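# The Desk at Nilsuwan

18/05/2026

Nilsuwan is a shared workroom on the second floor, and it has one desk that gets used for food. The other desks are for paper and screens. This page is about the food desk, the things that live on it and the things that come and go. Text by Rattana Yimyam, with corrections from Sombat Boonchu, who bought most of the items and remembers where they came from better than I do.

The desk itself is light wood on white metal legs. It came to us in April when Flosis moved out and left some furniture. Wiroj Phetsri wanted to sand the top and oil it. We decided to leave it alone and put a mat on it.

## The mat and what goes on it

The mat is dark gray and rectangular. Food goes on the mat and everything else goes behind it or beside it. That is the main rule, and it mostly holds.

The mat wipes clean with a damp cloth. We lift it once a week and wipe the wood underneath as well. If something sticky gets under a corner, lift the whole mat, clean both sides, and stand it against the wall until it dries.

The big white bowl sits at the left end, with the bottle lying on its side next to it. The cherry tomatoes have a clear tray to themselves, and some still have their green stems.
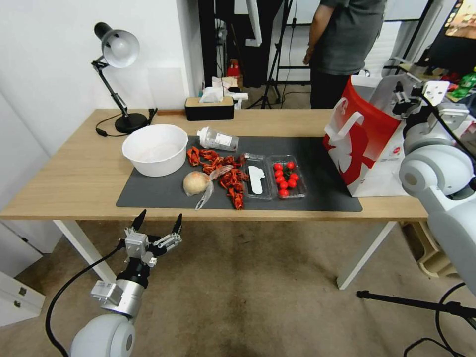
## Bowl and trays

The bowl is wide enough to rinse things in. It gets carried to the sink down the hall and back, so plastic suits us better than the ceramic one we had before. Sebastião Leite still has the ceramic one at his own desk, with keys in it.

The trays are ordinary supermarket trays. We wash them and use them again until they crack. Jirayu Wiriya stacks them in the cabinet under the window, and when the stack gets too tall to shut the door, the oldest ones go in recycling. Paper pads from the bottoms of trays should be thrown out before washing. They fall apart in the sink and clog the strainer.

Small fruit keeps its shape better in a tray than in a bag. Anything soft goes in a single layer if there is room. Dry goods can go straight on the mat while someone is picking through them, and then into a jar with a label on the lid. We write the name and the month, nothing more.

From this side, the round white bowl is at the left, the dried red heap runs down toward the front of the mat, and the two clear trays stand together beyond it. The front edge of the tabletop is slightly rounded.

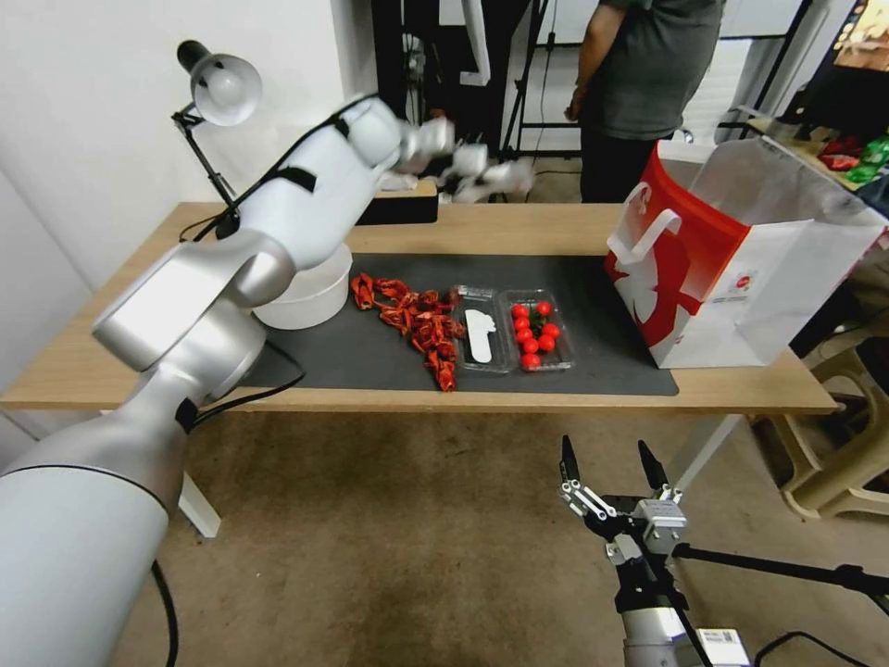

## Behind the mat

The back of the desk belongs to the lamp and the tissues. The lamp is black with a white shade and has a jointed arm, and it can be pulled down low over the mat when somebody is checking rice or lentils for stones. The ceiling light is fine for everything else. Keep the cord to the left. It used to run across the front, and it caught on sleeves.

The tissue box has a wooden lid and a black body. Sombat found it at a closing sale at Oder and paid 62 for it, which he would like recorded because the rest of us guessed higher. Refills are in the second drawer of the filing cabinet.

Paper bags are kept if the handles are good. They stand on the right side of the desk and get filled with whatever is going home at the end of the day. Check the bottom for damp before you load one with jars. The white plastic basin has a little white residue in it, a blue and white paper coffee cup stands behind the bottle, and a white spoon has gone into one side of the clear tray. Someone in a dark gray T-shirt and black pants is standing behind the desk.
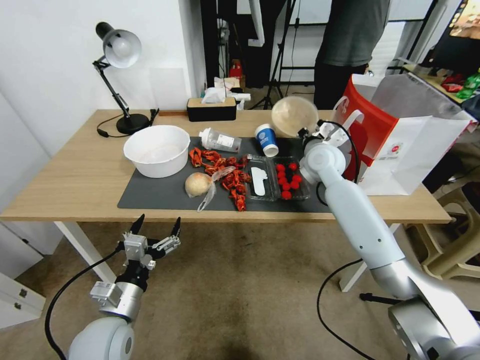 Coffee is allowed at the desk as long as it stays behind the food. Sebastião asked for this to be changed so that cups have their own shelf, and Wiroj has the wood for one but hasn't put it up yet. When he does, it will go on the wall to the left, above the power outlet, and the brackets will need longer screws than the ones that came with them.

Spoons are a smaller matter. We bought a pack from Brimport, and 11 of them are left in the jar. Wash yours and put it back. The plastic ones bend in hot water, so use the metal ones from the drawer for tea.

At the end of the day, whoever used the desk last does the following:

- Put fresh food in the refrigerator or take it home.
- Close the dry goods and return them to the cabinet.
- Rinse the bowl and leave it upside down on the rack.
- Wipe the mat.
- Turn off the lamp at the switch on the base.

Bags that are torn or stained go in the paper bin by the stairs. Clear plastic bags can be folded and put in the box with the lids. The lids still need sorting. Jirayu has started matching them to containers and has asked that no new ones be added until he is done.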